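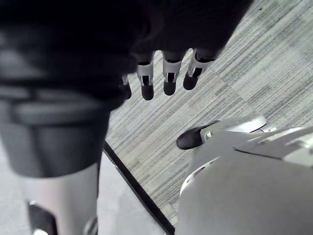
Figure 1. Carpet tiles and the dark border strip, with the smoother floor at the lower left.

3.2 The floor of the study room

Our project compares two floor coverings in the same building, the Drelcombe block. Berkay Soylu and I chose the study room as it has both kinds in one place. The carpet is grey, with a fine streaked pattern, and the stripes of one tile do not always run the same way as those of its neighbour. For this reason some tiles look lighter and others darker, although we believe they all come from the same order.

We asked 40 students to walk over the border strip at normal speed and to say what they noticed. Most spoke first about the sound of their steps — the colour came later, or not at all. Two students said that they always slow down at the strip, but they could not explain why.

The room is used by up to 154 people in a week, so wear is also a question for us. In February we will repeat the walk with the chairs moved to the other side. The answers are in Appendix B, and the plan of the tiles is in Appendix C.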